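Call for testers: help us find out how easy our hall is to move through

Hi! I'm Sigrún Blöndal, I look after the rooms at Sutherland (yes, all of them, including the one with the bad radiator), and I'm looking for people to come and walk around our building with me and grumble about it. I mean that in the nicest way. We've been given until the end of December to decide how the back hall should be laid out, and I'd like that decision to come from people who open doors, carry boxes, push strollers and get lost, because so far it has come from me and a tape measure.

If you came to the swap day in the spring you'll remember the back hall as the big open room with the pale floor. It has had a lot of upright panels moved in and out of it over the past months, some white, some blue, and we keep shuffling them. Every time I think I've got it right, somebody walks in, stops, and asks me where the kitchen is.

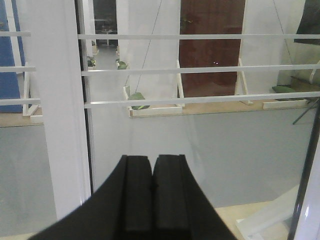 WHAT WE'RE TESTING

Mostly three things, and I'll be straight with you about which ones matter to me.

First, finding your way. I want to know which door you head for when you're asked to get to another room, and what made you pick it. The dark reddish-brown door gets chosen by nearly everyone, I suspect because so much else in there is white or blue! It isn't always the one they need. I don't want to repaint it (I love that door), so help me come up with something else. Signs? An arrow on the floor? Moving a panel so you can see through to the next room sooner? I've got opinions but I'm keeping them to myself until you've had a go.

Second, the white rails. We have horizontal ones, one over another, and I can't decide if they help or if they're just in the way. Some people lean a hand on them, some people walk the long way round to avoid them. Joscha Kleinschmidt, who is doing the layout drawings with me, would keep every last one. I'd lose half. You get to break the tie.

Third, carrying things. You'll be asked to take a few ordinary objects from one room to another: a tray, a folding chair, a laundry bag with cushions in it. Nothing heavy. If you can't carry or would rather not, tell me and we'll swap that part for something else. You won't lose any of the pay over it.

WHAT A VISIT IS LIKE

A session takes 105 minutes, and that includes a proper break with coffee or tea and whatever I've managed to bake. (Usually the cardamom thing. Sometimes store-bought cookies, if it's been that sort of week.) You'll come alone or with one other person, your choice. We start at the front desk at 10 in the morning or at 2 in the afternoon, I give you a little list of errands, and off you go.

While you do the errands I walk behind you with a clipboard and keep my mouth shut. This is harder for me than anything I'll ask of you. Afterward we sit down and you tell me what was annoying. Then we change a thing or two — slide a panel over, prop something open — and you do a shorter round to see if it's any better.

We did a practice run with friends and family and I learned more in one afternoon than I had all fall. My sister-in-law never once used the door I thought was the main one. And several people said the glass door was lovely but they wanted to know ahead of time which way it opened, so that's gone on the list of errands too. 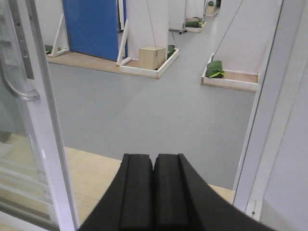 I'd like some of you to come twice. Going through a doorway the first time and going through it when you already know the place are very different things, and I'm curious how quickly the awkward spots stop bothering people, or if they never do. The second visit would be a couple of weeks after the first, same length, same pay, probably different cake.

The floor changes along the way too, from light wood to a plain light gray, and I'd love to hear from anyone who uses a cane, a walker or a wheelchair, or who pushes somebody else's. I've rolled a stroller over it myself with a sack of flour in the seat and thought it was fine, but a sack of flour doesn't complain. The low wooden platform is on my mind as well. Should it stay where it is? Would you notice it with your arms full? Tell me!

WHO I'M LOOKING FOR

Up to 30 people. You should be 16 or over (with a parent's signature if you're under 18) and reasonably comfortable with being watched by a friendly woman holding a clipboard. You do not need to know anything about buildings. If you've been here lots of times that's great, and if you've never set foot in the place that's even better, so please send your friends and your neighbors.

I especially need people who are tall, people who are short, people who don't see very well, and people who are always in a hurry. If English isn't your first language, you're very welcome, and I can do the errand list in Icelandic or German if you ask me beforehand.

WHAT YOU GET

You get $76 per session, paid the same day, plus your bus fare both ways. Bring the receipt if you have one. If you do both sessions you're paid for both, and if you need to stop halfway through for any reason at all, you still get the full amount.

WHAT TO BRING

Flat shoes you'd wear on a normal day, your reading glasses if you use them, and the bag you usually carry, full of whatever is usually in it. There are hooks for coats.

HOW TO SIGN UP

Call the Sutherland front desk and ask for me, or fill in one of the yellow cards on the counter. Put down your name, a number I can reach you at, whether mornings or afternoons suit you, and anything I should know about getting around. I'll call you back within 6 days. If you don't hear from me, call again and be a pest about it, I really don't mind.

Hope to see you — and your big unwieldy bag — soon!

Sigrún

Recent notices
Komari sewing circle: two machines looking for a home
Evening desk help wanted at Sutherland
Pesa choir is short of altos again
Lost and found: the umbrella pile
Claltus tool library, new opening hours
Swap day: thank you, and what was left over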